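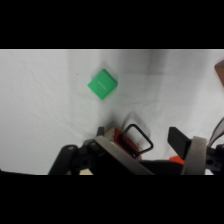
Pellthorpe Robotics Course
Handout 2: Picking from a soft surface
Updated 2 January 2026

Before the lab, please read all of this page. The first handout was about hard tables, where the height of the surface is one fixed number. On cloth this number is not fixed. A fold can lift one side of the object, and then the top face is not level when the gripper comes down.

Task for your pair

The target is the green cube on the white cloth. Write a program that finds it, turns the gripper to match its sides, closes, and lifts. Do not smooth the cloth between attempts. We want to see how your program deals with the folds as they are.

Finding the cube

Most pairs begin with a color threshold, and for green on white this is a good start. Be careful with gray areas. The arm makes its own shadow on the cloth, and the shadow moves when the arm moves — so a threshold on brightness that is correct at the start position can be wrong two steps later. Use hue first and brightness second.
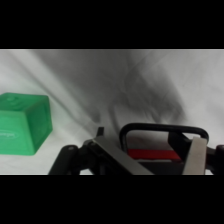 When the cube is near the border of the camera view, your program may see only a part of it. The center of this part is not the center of the cube. Move the wrist until the full outline is inside the view, and only then calculate the angle.

Closing the gripper

Stop the fingers above the cloth. If they go too low they take the fabric together with the cube, and the log will still say "closed." Check the finger width after closing.

What to hand in

Your code, the log file, and one page of text. Upload to the Rirnier folder before the March review. Group 37 uses the Pearce folder instead.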